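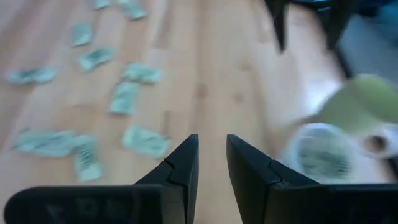 Mariann Fodor

2021-09-14

If you popped into the old reading room at Lis this week and wondered why the floor was covered in money, don't worry, the till hasn't burst. It's play money, it belongs to the Tinano game club, and it is all over the boards because we're getting ready for the big autumn game and the notes needed sorting out.

I've been going to the club for four years now and I still can't get over how much paper a single evening of trading gets through. The notes are green, a very soft minty sort of green with the darker pattern printed on top, and by the end of a night they're creased, folded into little squares or scrunched up from being stuffed in pockets. Tip a bag of them onto a wooden floor and they go everywhere! I rather like the look of it, to be fair. The pale green is lovely against those honey-coloured planks.

The sorting was Bernard's idea. We used to do it on the tables, but the notes slid off or got mixed up with the score sheets, and one year a whole envelope went home inside somebody's crossword magazine. On the floor you can get down among them, pick one up, smooth it over your knee and decide whether it stays. Anything with a bit of life left goes under the dictionaries overnight (we have two good heavy ones). Anything torn through the middle goes in the scrap bag, and the children's table gets those for collage.

For those who haven't played, the game is called Evum and it's a market game, with grain, salt, boats and a frankly alarming amount of borrowing. Everybody starts the evening with 400 in notes. You buy, you sell, you lend to people you shouldn't, and whoever has the most when the bell goes gets their name in the book. The record still stands at 2739, set in July by Bernard, who has mentioned it to me perhaps twice an hour ever since. I finished that same evening owing money to a ten-year-old with a salt monopoly.

There was a bit of talk over the summer of switching to plastic counters, which would last longer and wouldn't need pressing under dictionaries. I was against it, and I said so at some length (sorry to anyone who wanted to get home). Half the fun of Evum is having a fat wad of paper in your hand and peeling a note off the top with a sigh when you've lost a boat. You can't do that with a counter. In the end we settled on keeping the paper for this season and having another think in the spring, when we'll know how many have survived.

The autumn game is open to everybody, members or not. It starts at 5 in the reading room, and if you've never played, come a little early and one of us will go through the rules with you. They look dreadful written down but you'll have the hang of it after the first round of trading, I promise. Children are welcome as long as they can bear losing, and the same goes for the grown-ups. Entry is free, though there's a jar by the door for tea and biscuits.

We could also do with a few more hands beforehand, as the folded notes want opening out and the bundles for each player still have to be made up. It's a pleasant job if your knees are up to it, and there are cushions. Bring an elastic band or two if you've got some lying in a drawer, because ours have all perished and go snap the moment you stretch them. Old envelopes would be handy too, the long sort if possible.

One last thing. If you played in July and have since found a green note in a coat pocket or being used as a bookmark, could we please have it back? No questions asked. You can drop it in the box by the reading room door or give it to me when you see me, and it can go under the dictionaries with the rest.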